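### 4.2 Open-Day Sessions

The demonstration ran in October at the Skurnell building in Flornton, as part of the Gamage open day. Visitors stood at a desk with two monitors. One showed the simulated keyboard task and the other the running log from Flavelari, our control software. We logged 344 trials over the day and 3,146 commanded key presses. Each visitor chose a short word, and the arm in simulation tried to type it with the closed fingertips of the gripper. The letters on the keyboard are scrambled, so a policy that had learned the usual layout would gain nothing from it. 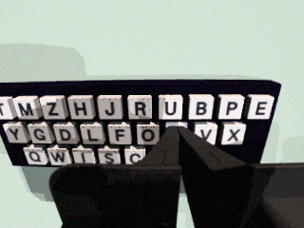
**Figure 3.** Simulated keyboard task, with the gripper fingers at the middle row of keys.

Words were limited to 8 letters to keep the line moving — longer ones had caused waits during the morning setup. A trial counted as complete when every letter was registered in the right order. By this measure 84 percent of trials were complete. Most of the failures we reviewed were presses on a neighboring key, and these were more common when the fingers hid the target letter from the camera view. Visitors often asked to repeat a failed word. We allowed this but logged the repeat as a new trial, so the completion rate should not be read as a rate per word.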